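What Happens to the Turf

Jul 24, 2025

When a stadium club replaces its playing surface, the old one has to go somewhere. For most of the last two decades that meant a landfill. At Nulloseck, the club sold it.

The field came up after the final home match of the spring season. A contractor, De Haan, cut the surface with a modified sod harvester set to a depth of 38 millimeters, which takes the grass, the thatch and the upper part of the root zone but leaves the sand base in place. The machine ran the length of the field in parallel passes and rolled each strip as it went. Strips from the two penalty areas were set aside and cut by hand into squares, each 10 inches on a side.

The club offered 1216 of those squares to supporters. Each was packed in a vented carton with a numbered card and a sheet of planting instructions. The remaining strips went to two municipal fields, where the ground crew laid them over worn goalmouths. 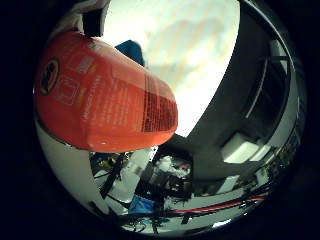

Ritva Heinonen wrote to the club's newsletter that her square had yellowed within a week of planting and that the instruction sheet was to blame. It told buyers to water daily, she said, but left out that stadium grass is a ryegrass blend mown short and fed on a fixed schedule, and that a home lawn gives it neither. She asked that the next sheet list the seed mix and the mowing height.

Her complaint is technically sound. Sports turf is grown in a sand profile that drains within minutes of heavy rain. Put that same plug into clay soil and water collects at the boundary between the two materials. The roots stay in the upper layer, oxygen drops, and the leaf tissue discolors. The usual remedy is to loosen the native soil to a spade's depth, work in coarse sand, and set the square slightly above grade so that it settles level.

The club has since issued a revised sheet. It gives the mix, a blend of three perennial ryegrasses sold under the trade name Kerik, and recommends a first cut no lower than two inches. It also advises against fertilizer until new roots resist a gentle pull.

Demand for used turf depends on the match calendar. Squares from a title season sell quickly, and those from an ordinary year may not cover the cost of cartons and freight. Nulloseck set its price at $8 a square, which the club says paid for cutting and packing with a small amount left over for its youth teams. It did not publish a full account.

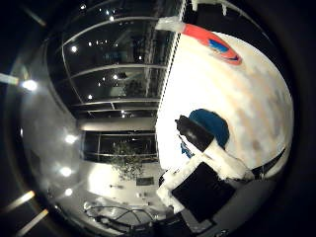

Timing is the other constraint. Cut turf generates heat when rolled or stacked, and the center of a tight roll can spoil in a day of warm weather. De Haan schedules its cutting for early morning and moves the rolls under shade before noon. Squares hold up better than rolls if the cartons are vented on two sides and stacked no more than four high. Buyers who collected at the gate reported fewer losses than those who had theirs shipped.

Hovard, a smaller club in the same league, plans to follow the same method when its own surface is lifted in September. Cooler nights should help with storage. Its field has a stitched base, with synthetic fibers set into the root zone, and that complicates the work. The fibers have to be cut through cleanly, and a square containing them can't be planted where children dig or where the lawn may later be tilled. Hovard intends to sell only strips from outside the touchlines, where no fibers were installed, and to mark each carton with the part of the ground it came from.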